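February, 7:40 in the morning

Hand-held gripper no. 9, still on the bench list. The Nison sheet says the jaw pads are good for 3,000 closures before they need swapping. I don't believe it. Ours were glazed well short of that, and the log shows we had already tightened the linkage twice to make up for it. Tightening hides the problem for a day or two and then the zero wanders again.

Cleaned the pads with alcohol, backed the linkage screw off to where it was in the Gresthorpe notes, and re-zeroed. Spread over 40 open/close cycles looked fine on the bench. It always looks fine on the bench.

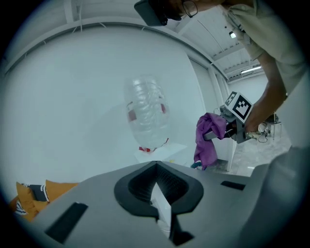 Gripper Upkeep, Adura Hall, Bay 34

Cloth is the test I trust more than the gauge block. The purple one bunches up in the jaws and hangs in folds, so any slack at the tip shows up as a slow creep. Hard things like the bottle tell me very little about pad wear.

Marker cube: checked the mount screws, one was a quarter turn loose. Somebody wrote "cube recalibrated" in the log last time with no numbers next to it. I'm treating that as not done. If you recalibrate, write down the offset before and after, or leave the line blank.

The Sæther pads are supposed to last twice as long. Same claim as the last supplier made. I've ordered one pair, not the box, and they go on no. 9 only until I see wear marks I can compare.

To do:

- redo the cube offset, both faces
- mark the linkage screw with paint pen so we can see if it gets touched
- start a fresh closure count from today's zero
- find out who has the 2 mm driver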